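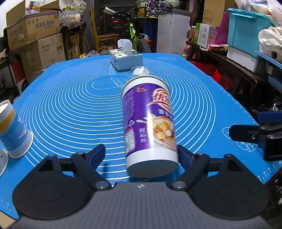
Norbert Urban swears by clearing the counter before the mat ever comes out of the drawer, and he's right: a big silicone mat needs room to lie completely flat.

Guides > Vuvach Kitchen > Baking Mats > Setting Up

4. Setting up your mat

You're going to love rolling dough on this! The blue surface and white markings make it so easy to see what you're doing.

4.1 Wipe the counter and dry it well.
4.2 Unroll the mat with the printed side up, then smooth it from the middle outward.
4.3 Use the rings to size your dough. Start with a ball right over the little rolling pin drawing and roll out toward whichever ring you need (so satisfying when the edge lands on the line!).
4.4 For strips and squares, use the ruler ticks along the border.

Note: Paper cups of milk tea or other snack drinks are fine on the mat, but move them off before you flour it. A tipped cup makes paste in no time.

CAUTION: Never cut on the mat. Lift the dough onto a board first.

4.5 Wash in warm, soapy water, rinse, and hang up to dry. Roll it loosely for storage.

Lost your storage band? Ask for part 3347.

We use cookies to remember your preferences. Accept | Manage settings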